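Sorting small hardware with two arms: a conversation with the Damari bench group

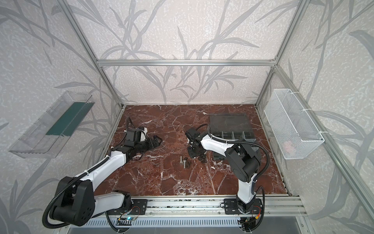
What is hard about teaching two arms to sort nuts and bolts?
Deciding which arm should move first. Grasping a bolt is a fairly well understood problem, but when two grippers share a small patch of table, each one is an obstacle to the other, and the order of the moves matters as much as the moves themselves.

The group at Damari has spent the past year on that question. Its lead engineer, who asked that the work be credited to the group, described the method over a long call one afternoon in September.

The starting point was a set of 196 demonstrations, recorded with a person driving both arms. "We gave the operators very little instruction," the engineer said. "They were told where each kind of part should end up and left to it. If you prescribe the order, you only get your own guess back."

From those recordings the group trained a policy they call Zollon. It predicts a short run of joint positions for both arms at once, together with one extra value, which the group refers to as the yield signal. When the signal is high for an arm, that arm holds its pose until the other has left the shared area. The labels for it were taken from the demonstrations by a simple rule: an arm was marked as yielding if it stayed still while the other was inside the central region.

"It is a crude rule," the engineer said. "It also marks an arm as yielding when the operator was just thinking. We tried cleaning those cases out by hand and the result got slightly worse, so we put them back."

The comparison was with an earlier policy, Menar, trained on the same recordings without the extra value. Each was given 113 trials from matched starting layouts, with bolts and nuts placed near the middle of the table. Menar had to be stopped 9 times to prevent the grippers touching. Zollon was stopped twice. The number of parts placed correctly was close to the same for both – a point the engineer was careful to repeat.

"People read fewer stops as better sorting. We can't claim that. What we can say is that the arms get in each other's way less often."

The remaining failures are mostly at the grasp. Seven of the Zollon trials ended with a nut pushed out of reach, usually where two parts lay close together and the gripper closed on both. The veined stone surface was a worry early on, as thin pale lines can be taken for the edge of a bolt shank. Adding recordings with the parts shifted and turned on the same surface dealt with most of that. The group has not tested on a plain top, and the engineer would not guess at the outcome.

Cycle time went up. An arm that waits is an arm doing nothing, and on sparse layouts Zollon sometimes holds one back when there is ample room. A second version, in which the yield signal depends on the predicted distance between the grippers, is being trained now.

Asked whether the method would carry over to other arms, the engineer pointed to a planned repeat at Wuyts, where the bench is wider and the arms are mounted further apart. "The shared area will be smaller there, so I would expect the signal to matter less. If it matters just as much, we have misunderstood something – and I'd like to know before we write the longer report."

The recordings and the labelling script will be released with that report. The trained weights will follow once the repeat has been run.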